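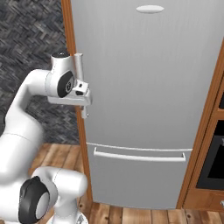

The Gemeck kitchen, with the arm's hand up by the refrigerator handle.

I have been meaning to write up Gemeck for most of the summer, and now that I've finally lived with it for a good long stretch (and trained far more policies on it than I ever planned to!), I think I can say something fair about it. For anyone who hasn't run across it, Gemeck is a simulated kitchen for testing manipulation learning, and the thing that drew me in was the method that ships with it. Damián Barrientos and his co-authors call it staged imitation. You split a long chore into stages, train on demonstrations of each stage, and then let the policy practice the handoffs between them, where so many of these long tasks come apart.

Setup was a pleasure. I had the kitchen loading on my old desktop before my coffee was gone, and the demonstrations come already sorted by stage – 900 of them, which is generous. The rooms are nicer to look at than they need to be, too. I'm fond of the herringbone wall and the plank floor, and after years of gray boxes on gray tables it does lift the spirits a little.

The chore I spent the most time on was the refrigerator one: open the door, find the right item on a shelf, bring it out. It sounds simple and it is anything but. The door stage alone kept me busy for 12 days, mostly my own fault, as I had the gripper closing speed set far too high and didn't think to check it until Timo Lammers kindly wrote back and told me to. 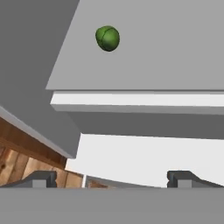 Between the fingers, looking toward the green item.

The second view is worth talking about, and I'd put it near the top of the reasons to try Gemeck. The policy gets the room camera and a close view past the gripper fingers, and you can switch either one off in the settings. With both on, my full-chore success rate settled at 58 percent. With only the room camera it dropped to 12 percent, and when I watched the replays the trouble was nearly always in the last little bit of the reach. I was so surprised that I ran the whole comparison again with four fresh seeds, and the gap held up nicely.

Now for my grumbles, which are small. The close view is plain, with big flat areas of gray and white, and I do wonder how much of what a policy learns there would carry over to a real refrigerator full of jars and leftovers. The documentation for the handoff practice is thin. And the reset button forgets your lighting choice every single time – a silly thing, but I grew tired of it.
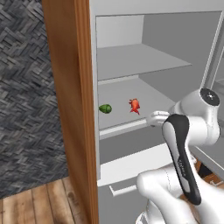
RESULTS AND SCORING

Picking between items is where the staged method earned its keep for me. When the green item and the red-orange one share a shelf, a policy trained on the whole chore in one go tended to wander toward whichever it had seen more of in training. The staged version chose correctly far more often, and it recovered better after a poor approach. Gemeck scores each stage separately, so I could see right away that my remaining failures were in the reach and hardly ever in the choosing.

I'd recommend it warmly to a small lab or a patient hobbyist. If you only want quick tabletop stacking, you'd be happier with something lighter. I'm giving it 4 stars out of five, and I'll come back and update this once I've tried the drawer tasks.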